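How a Movie Gets Its Sound Effects

Close your eyes during a movie and you can still tell a lot about what's going on. Somebody walks across gravel. A door creaks. A sword comes out of its holder with a long, thrilling SHHHING, even though real swords mostly come out with no more noise than a ruler leaving a pencil case.

Almost none of that was recorded while the actors were acting. On a movie set, the microphones are pointed at people's mouths, and everything else is supposed to hush. Actors in big fight scenes sometimes wear soft pads on their shoes so their stomping won't drown out their speeches. Very fierce warriors, very quiet slippers.

So the sounds get put in later, by people called Foley artists. The job is named after a man who did it long ago, when movies had just learned to talk.

What does a Foley artist do all day?

Mostly, they watch a movie and copy it. The Foley artist stands in a quiet room with a screen, a microphone and an enormous amount of junk. When the hero walks, the artist walks. When the hero trips over a bucket, the artist bothers a bucket.

Eduardo Antunes has done this for 17 years, most recently on "The Ghost of Ultolstead," in which a ghost in iron boots climbs 105 stairs. Eduardo climbed none of them. He stomped on one wooden box, over and over, and took a break for soup in the middle.

Small sounds are harder than big ones, because your ears know them so well. You have heard a plug being pushed into a wall a great many times, and if a movie gets it wrong, you will frown without knowing why. A Foley artist might spend a whole morning on one click. For something like the red plug block on the white power strip, with the black tip of a gripper hovering just over it, you would want a click for the plug, a dull little knock for the strip, and perhaps a faint scrape against the tabletop. Each one is recorded by itself, and then they are all stacked up like a sandwich.

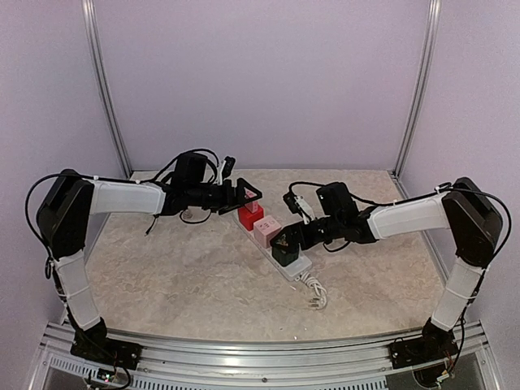

The best fakes

Real things often sound wrong on a recording. Real rain can sound like frying bacon. (Frying bacon, luckily, sounds a lot like rain.) Here are some favorite swaps:

Horses: two halves of a coconut shell, clopped on dirt. The horse is not consulted.

Walking in snow: cornstarch in a leather pouch, squeezed in time with the footsteps.

Breaking bones: celery. Snap it close to the microphone and the audience will wince.

Bird wings: a pair of gloves, flapped. One glove sounds like a bird with problems.

Robots: small motors for the moving joints, and something metal for the clanks. Movie robots clank far more than they need to.

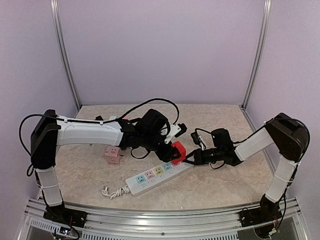 Why bother?

Try turning the sound off during a scary part. The monster is suddenly a person in a rubber suit who looks rather warm. Turn it back on and you'll want the lamp lit again. Sound tells your brain how heavy things are, how close they are, and whether to hide behind a cushion.

Have a go yourself

Ask a grown-up to film you walking across a room. Then play it back with the sound off, and make new footsteps while you watch. Try shoes on a tray - then spoons, then a wet sponge. With the sponge, you become a swamp creature, and you didn't even need a costume.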